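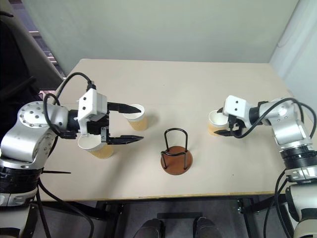
theda_lammers
Hello all, I've been putting the Timholm parallel grippers through their paces since November and promised I'd report back, so settle in, I do go on a bit! I wanted to know whether the long pointed fingers are any good for light, squashy things or whether I should spend the 1,379 on the Rodier soft set. Paper cups with the ribbed kraft sleeves are my test piece, with a wire cup holder on a round wooden base in the middle and an arm either side, and the right-hand one is going in low, round the base of the cup, which is my favourite grip so far. Out of 81 tries gripping low, 67 ended with the cup in the holder and no dents. Gripping near the rim was miserable and I stopped keeping score.

dariusz_duda
Lovely write-up Theda, but I'm going to disagree with you (fondly). Low is fine on an empty cup. Put some water in and it wants to tip, and then you'll wish you'd gone for the middle of the sleeve. I'd have the Rodiers.

theda_lammers
Fair point about the water, I hadn't got that far. I still think the soft ones are too fat to get between two cups standing close together, though.

tosby_fan
What are you driving it with? My Savolainen controller closes far too hard unless I turn the force down to 6, and then it's gentle as anything.

theda_lammers
Same controller! Mine is on the default, so I'll try 6 this evening, thank you.

dariusz_duda
Try it mid-sleeve as well while you're there. And check your cables, mine snagged on the wrist at full reach.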